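Fallo de Denddale

Se conoce como fallo de Denddale una avería intermitente de las pinzas manuales Flikov, descrita en May de 2020 por Nabila Soliman y Wael Bouazza mientras reunían ejemplos de manejo de ropa en dormitorios corrientes, de esos con su cama y su ventilador de pared. 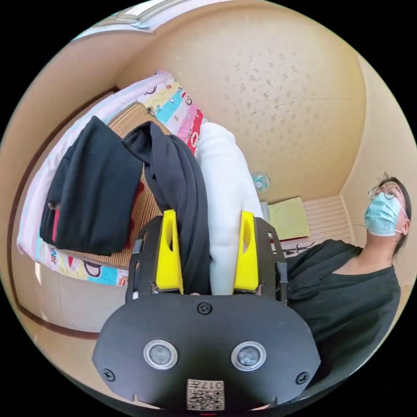
Pinza manual de dedos amarillos junto a una almohada y una prenda oscura.

El defecto, bastante traicionero, consistía en que el registro de apertura se retrasaba respecto de los dedos — y el robot que aprendía de él soltaba la tela antes de tiempo. Se perdieron 70 secuencias. 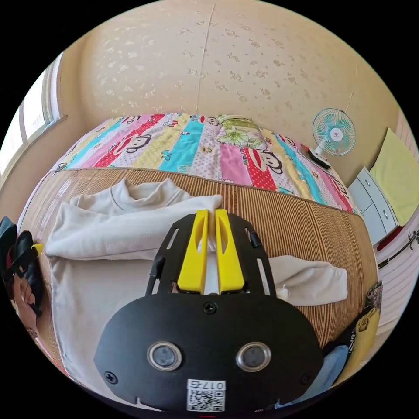 Los dedos sujetan un pliegue de una prenda blanca sobre una estera de bambú.

Reda Metwally lo atribuyó a un conector flojo, explicación que Badawi, el distribuidor, tardó lo suyo en aceptar. 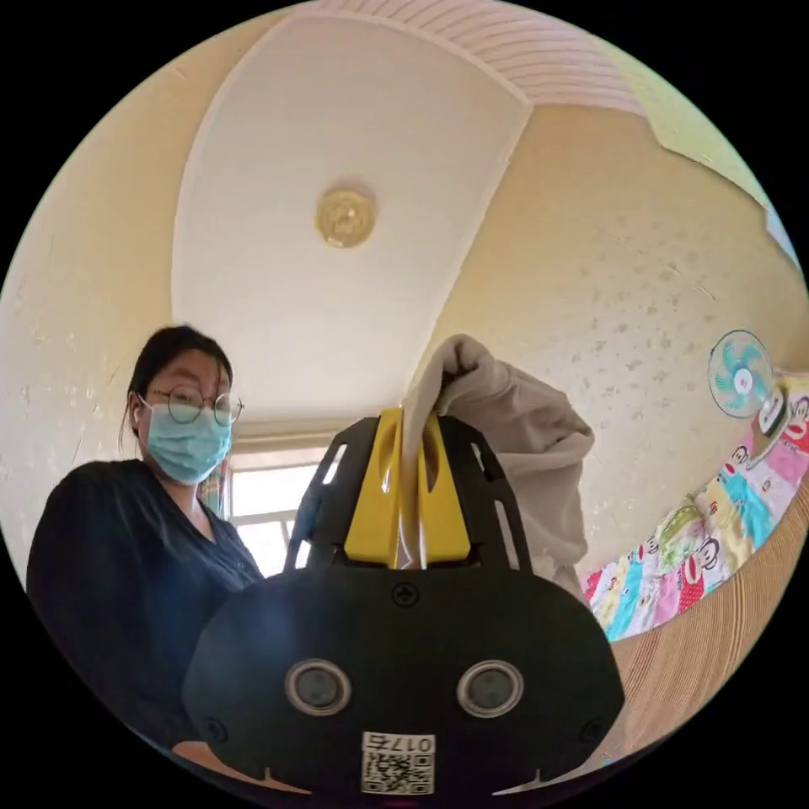
La revisión incorporó una brida de sujeción y, con muy buen criterio, una prueba de cierre antes de cada sesión.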